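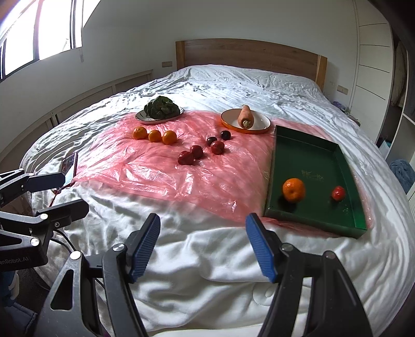 Oranges, apples, greens and a carrot, laid out on the bed.

**The Green Light**

The man from Clikwood had brought his own extension lead, and I took against him for it. It suggested he had been in offices like ours before and knew what they were like.

He set his laptop on the franking machine and told us that from now on the stock would look after itself. We would type what we wanted in plain words and the program would write the query. No more waiting for me, he meant, though he was polite enough to look at the wall when he said it. I had been writing the queries at Sotomayor for 21 years. We sell hinges, mostly.

"Ask it anything," he said.

So Delia from accounts asked how many brass butts we had in the Virville depot, and the program thought for a moment and said 1467. There was a small green light next to the number. Everybody looked pleased, as people do when a number turns up quickly.

"What does the light mean?" I said.

"Confidence."

"Whose?"

He laughed and moved on to the next slide.

I should say that I am not against computers. I have spent most of my adult life sitting in front of one. What I am against is being told that a thing knows something. A database knows nothing. It has rows in it, and some of the rows are rubbish, and the only person who can tell you which ones is whoever was in the room when the rubbish went in. At Virville that was the winter the roof leaked and they counted the same pallets twice because the labels had come off. I was there for that. I put a note in a text file saying so. The file was called readme_first and as far as I know I am the only one who ever read it, first or otherwise.
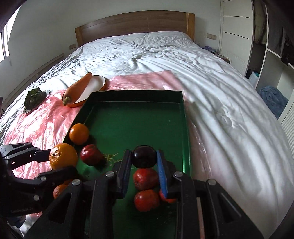 After the demonstration I went back to my desk and ran the count by hand, the old way, leaving out the rows from the bad winter. It came to a good deal less than 1467. I printed it, which annoyed people, and left it on the manager's chair, where she would have to pick it up in order to sit down.

She came over after lunch with the paper folded in half.

"Which one's right?"

"Neither, probably. Mine's less wrong."

"That's not very helpful."

"No," I said. "Has anybody rung Virville and asked them to go and look?"

It was plain from her face that this had not been thought of. She said she would ring. She also said that the contract had been signed on Wednesday, so the demonstration had been more in the way of a courtesy.

They moved the data across at the weekend. I was told I needn't come in, so I came in. The heating was off and I sat in my coat in front of the old machine, which we called Staltberg after the place on the shipping label, and watched it hand over everything it had. You don't see much when this happens. A line of text goes up the screen, then another one. I had expected to feel something and mainly I felt cold. At some point it stopped and told me that 3777 rows had been skipped.

It didn't say why. I scrolled up and there was no reason given, only the word skipped, over and over, with a number after it.

I rang the Clikwood support line and was put through, after a bit of music, to someone who sounded as though he was eating toast.
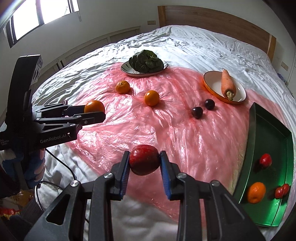 Fulgencio Campos, he said his name was, and he told me that skipped rows were perfectly normal and the program only left out what it judged to be of low value. I asked how it judged. It looked at patterns, he said. I asked what sort of patterns, and he said that he wasn't really able to go into the patterns, but that most customers found they didn't miss what was gone.

"How would they know?" I said.

There was a pause and I could hear him swallow.

"I've never been asked that," he said. "Do you want me to raise a ticket?"

I said I did. He read me the number of the ticket and I wrote it on the back of my hand, having nothing else near. He seemed a decent lad. He stayed on the line longer than he had to, and at the end he asked, quite quietly, whether I still had the old machine running.

"I'm sitting next to it."

"I wouldn't switch it off yet," he said. "I didn't say that."

On Monday everyone had the new program on their screens. It wished me good morning by name, with a green light beside the name. Delia asked it for the overdue invoices and got a lovely clean list, much shorter than the week before, and said it was a relief to see things under control. I asked her whether she remembered the customer with the garden centres, who owed us for all those gate hinges. She looked for him. She typed his name in three different ways. The program said there was no such customer and would she like to create one.

"Maybe he paid," she said.

"Maybe he did."

She went on looking at the screen. Then she got up, went to the grey cabinet nobody had opened since the carpet was changed, and pulled so hard at the top drawer that the whole thing rocked. She had kept the paper. She'd kept all of it, in date order, with bulldog clips, and had never mentioned it to me in all that time, I suppose for the same reason that I had never mentioned my text file to her.

The manager rang down to say Virville had finally been and looked, and did I want to know the number.

I said I'd get a pen.

**Comments (4)**

**pellet_gun**
We had one of these at my last job, except the light was blue. Good story but a real firm would have run both systems side by side for a month at least. Nobody migrates over one weekend.

**Marian T**
They absolutely do, pellet_gun. I've been the one in the coat.
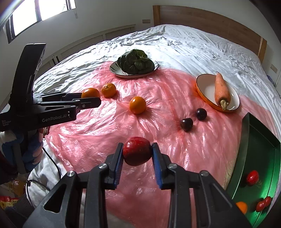
**oldterminal**
I don't buy the support man. Nobody on a phone line tells you to leave the old box on, they'd be sacked by teatime. The skipped rows with no reason given is spot on though, and I'd like to know what the Virville number was.

**Marian T**
Lower than both, I should think.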